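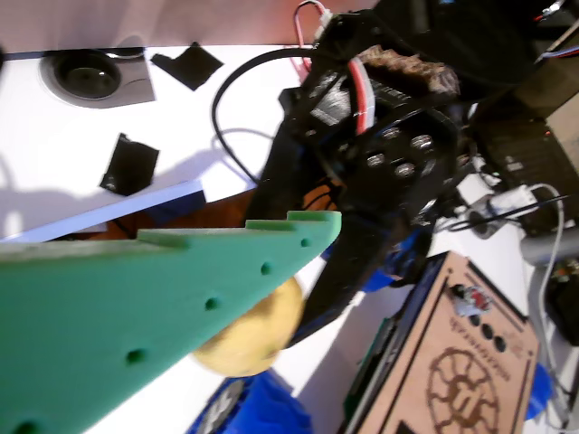 Where should tape marks go on a shared white tabletop if they are to last?

Away from the front edge, and a hand's width or more from any fitting let into the surface.

Figure 4. White tabletop with a pale yellow ball, two black squares of tape and a round recessed socket set in a square plate.

4. Marks, fittings and loose objects on the table

4.1 The surface

The tables in the Wurngate study were all white. Staff at the Weditside site chose the colour years before our work began, mainly to match the walls, and we kept it. A white top shows dirt early and is easy to write on by accident. It also makes a dark mark very easy to find. People who came to a table for the first time could point to the black squares straight away, even when the rest of the surface was crowded, and they did so without being told what the squares were for.

A pale object is harder to find on the same surface. The yellow ball in Figure 4 is close in lightness to the table, and with a matte ball there is no bright highlight to help. The shadow under it is faint. Users at Weditside told us that they lost sight of pale balls more often than any other loose item, usually when something tall stood between them and the ball. Red and blue balls were mentioned much less. We did not change the colour of the balls during the study, though several users asked for it.

4.2 Tape squares

Tape was the only kind of mark that every group used. Pen lines wiped off, and printed stickers left paper behind when they were peeled. We inspected 59 tape squares at the end of the period in December. The tape came from two suppliers, Gasser and Niletti, and both rolls were black cloth tape of the same width. We found no difference between them that we would be willing to report.

The squares were cut by hand and put down by eye. As a result they varied in size, and many sat at an angle to the edge of the table. The two squares in Figure 4 are like this in part: the lower one is slightly larger, and the upper one is tilted. Neither point seemed to matter to the people using the tables. When we asked one group to re-lay its squares with a ruler, the work took most of a morning and the users went on placing things just as they had before.

Corners failed first. A corner that had begun to lift caught sleeves and cleaning cloths, and after that the whole side came up quickly. Squares near the front edge, where forearms rest, were the worst. Rounding the corners with scissors before laying the tape helped a good deal – we would now do this as a matter of course. Pressing the tape down with a coin or the back of a spoon also helped, but only on a surface that had been wiped and left to dry first.

4.3 Recessed sockets

Some of the tables have round sockets let into the top. They were fitted when the tables were bought and have a metal-coloured plate around a dark cup. In daily use they have two effects on the layout of the table. Users avoid the area next to a socket when they set out small objects, for fear that something will roll in. They also use the socket as a reference point in speech. Phrases such as 'left of the socket' or 'between the socket and the tape' came up in nearly every session we sat in on, and were understood at once.

Cleaning is the main drawback. Crumbs, thread and bits of tape backing gather where the plate meets the white surface, and a flat cloth passes over them. A soft brush does the job. Tape laid so that it touched a plate lifted sooner than tape laid on the open surface, and for this reason we advise leaving a clear gap.

4.4 Loose objects

Balls are awkward on a flat table with no rim. Over the study period the logs show 3,000 entries in which a ball was put down on a marked table, and 90 of these note that it rolled off. Most of those came from tables standing on the older part of the floor, which slopes towards the windows – a fault we had not checked for at the start. Folded card under two of the legs cured it at one table. At another the legs could be screwed up and down, and a spirit level was enough.

Cables lying across the surface were the other common complaint. They sweep small things along when they are moved, and they hide marks. Groups that led their cables in from the back edge reported fewer upsets than groups that let them come over the side. We have no figures for this, only the remarks written in the margin of the log sheets, and it would be worth recording properly in later work.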